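What the Success Rate Leaves Out

The Zotside group has a new result, and the number going around is 38. That is how many demonstrations its method, called Pravia, needed to learn a two-armed task with a small earbud case. The previous system from Doucet took 2,994. If you only read the chart, you'd think the hard part of teaching robots with their hands was over.

I don't think it is. My trouble starts with the table. A bowl, a tray with a mat on it, a mug, a few small things lying in between, plain white walls on three sides. Kitchens and repair benches don't look like that, and a policy trained on so few examples has had very little chance to learn what it should ignore. 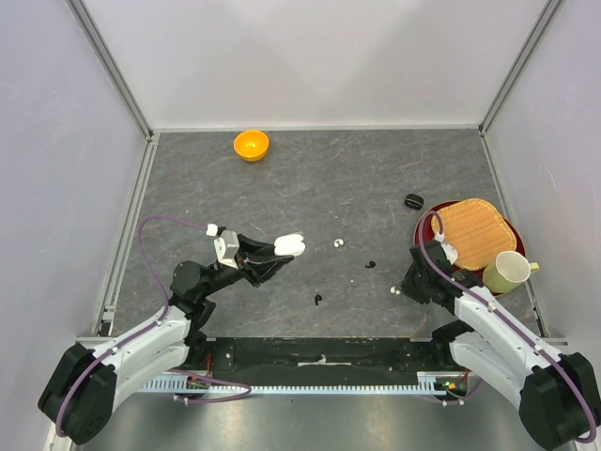 A reader in Falanbridge wrote to me after my last column to say this complaint is lazy. Every method starts on a tidy table, the letter said, and asking for clutter in the first paper is asking for the tenth paper early.

Fair enough. I would accept that if the claims were as tidy as the table. But the abstract says "general household manipulation," and the tests cover 8 objects. Two of them are cases of nearly the same shape.

Then there's the scoring. A trial counts as a success if the case ends up open, with no penalty for regrasping and no time limit that I could find.
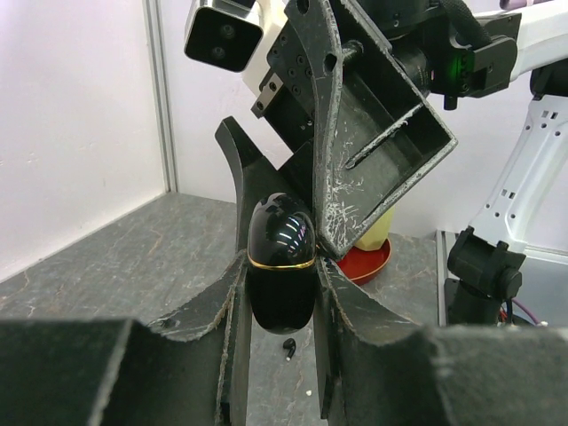
I'd also like to know how much of the gain comes from the method and how much from the wrist cameras. Doucet's system used a single overhead view. Give it the same views, train it on the same 38 demonstrations, and print both bars next to each other. The paper puts this off to future work, and the next version is promised for October. Until that comparison is in it, I'm treating Pravia as a good demo with a small test set.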